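Project diary, June

Came in after lunch and went to table 9 again. Our group is called Gerkovum this term and our task is dressing a soft toy, which the robot arm will have to learn from what we do by hand. I took the first turn on the grippers. They are heavier than they look and my wrists were sore by three. 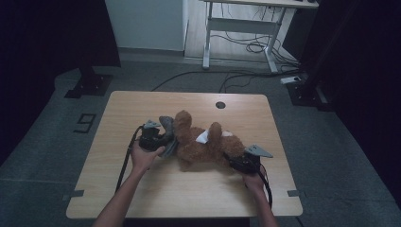

Bear on its back, one gripper on each side.

Getting hold of the bear is easy. Moving it without losing one side is harder. Štěpánek wants every run to start and stop cleanly, so I threw out two where I let go too early. I wrote the numbers on the sheet so we don't use them by mistake.

After that we brought in the gray cloth. It is thin and the fingers tend to slide off it, so I slowed down and pinched more of it at once.
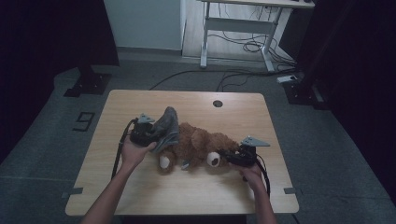

Bello Wike
Student, Dridport robotics club

The gripper camera files copied over without trouble. I looked through a few. Up close there is so much fur that the software may have a hard time telling the head from the body. I will ask at the next meeting if we should label them separately.
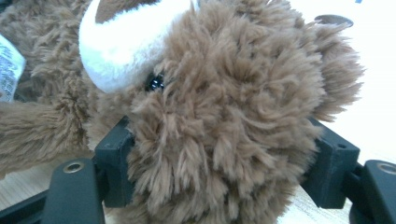
Gripper camera, pads on the head.

Did up to 3 more tries with each way of holding the cloth before we had to give the room back. Folding it over the upper side of the bear felt better to me than pulling it up by a point.
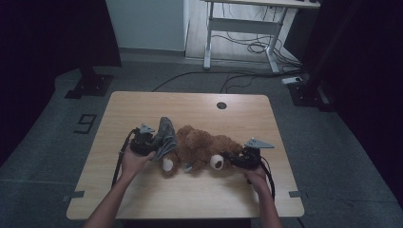
To do before next time

Finish the run sheet. Charge the laptop. Ask Surico for the longer cables.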